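Pilus Teaching Kit: Set-up and User Guide
Section 4: Teaching a task by remote control

October 2021 edition, for kits running Dasto software version 2

By now your arms are bolted down, the cables are clipped and the leader handles wake up when you press the green key. Well done, because the fiddly part is over! This section takes you through your first proper teaching session. You move the handles, the arms copy you, and Dasto records every movement along with the pictures from the wrist cameras and the fixed camera. After enough good runs you can train the arms to have a go on their own (Section 6).

We use a bag and a basket for the first task. It is a lovely one to learn on: the basket keeps its shape, the bag never does, and you will feel the difference in your hands within a minute or two.

4.1 Before you start

You will need:
One plastic shopping bag, empty
One plastic basket, light enough for a single arm to nudge
The green work surface, wiped clean
The leader handles, plugged in and showing a steady light

Check that the red stop button is within reach of your free hand or your foot. If you have the foot version (part 2749), put it on the floor on the side you naturally lean towards.

CAUTION: Keep hands, hair and sleeves away from the arms whenever the handle light is on. The arms will follow the handles even if you only knock them with your elbow.

4.2 Lining up the handles

1. Sit or stand so that you can see both the work surface and the screen.
2. Hold the handles in the rest position, with the triggers open.
3. Press and hold the green key until you hear two beeps.
4. Move each handle slowly in a small circle. The matching arm should draw the same circle.
5. Squeeze each trigger fully, then let go. The fingers should close and open with no delay that you can feel.

If an arm moves the opposite way to your hand, the left and right handle leads are swapped. Switch off, change them over and begin again at step 1.

Note: Spend a while just playing at this point. Really! Wave the arms gently, tip the wrists, open and close the fingers. People who do this record far better runs later on.

4.3 Recording a run

1. Set out the basket and the bag on the green surface.
2. Open Dasto and choose New Task. Give it a short name, such as "bag to basket".
3. Type a one-line instruction in ordinary words. The training step reads this, so write it as you would say it.
4. Tap Record. The screen counts down from three.
5. Bring one gripper to the bag with the fingers open, then close them on the plastic. Squeeze the trigger smoothly.
6. Lift the bag and carry it over the rim of the basket.
7. Lower it, open the fingers, and bring the arm back to rest.
8. Tap Stop, then Keep or Bin. 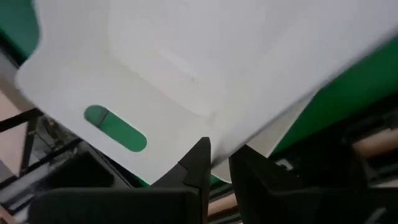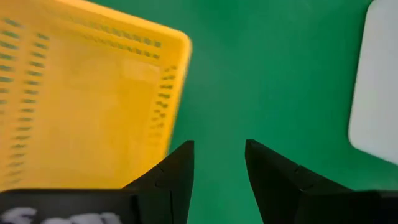
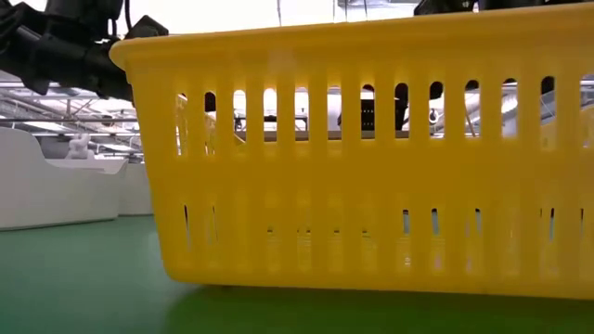 Do I have to bin a run if I fumble the bag and have to pick it up again?

Keep it, as long as you finished the task. A run with a slip and a recovery teaches the arms what to do when things go a bit wrong, and they will certainly meet that sooner or later. Bin the run if you gave up halfway, if you pressed the stop button, or if a person reached in to help.

4.4 How many runs to record

For this task we suggest 18 runs in your first sitting, then a proper break. Tired hands make jerky movements, and the arms learn those too. Move the basket a little between runs, and turn it now and then. Crumple the bag differently each time. If every run starts from the same layout, the arms will only cope with that layout.

Try to keep each run under 29 seconds. Longer ones still work, but they take more disk space and are slower to check.

CAUTION: Do not pull hard on anything the arm is gripping. If the bag catches on the rim, open the fingers and start the lift again.

4.5 Checking what you recorded

1. Open the task and tap Review.
2. Play each run with all the camera views side by side.
3. Look for frozen pictures, or a view that lags behind the others. Mark any such run as Bin.
4. Check that the wrist views show the fingertips all the way through. If they drift out of sight, tighten the camera screw (see 2.6).

Some blur in the wrist views is fine when the arm is moving quickly. If you get it all the time, slow your hands down or turn up the room lights.

Note: If you bought your kit before June, your wrist camera cables may be the shorter type. The Woldegiorgis workshop in Plesham will swap them free of charge. Quote the serial number on the base plate.

4.6 Shutting down

1. Bring both arms to rest and open the triggers.
2. Hold the green key until the handle light goes out.
3. Wait for Dasto to show "Saved" before you unplug the disk.
4. Switch off at the wall.

Leave the arms in the rest position overnight. Section 5 covers tasks that need both hands at once, such as holding a bag open with one gripper and filling it with the other, and it is tremendous fun.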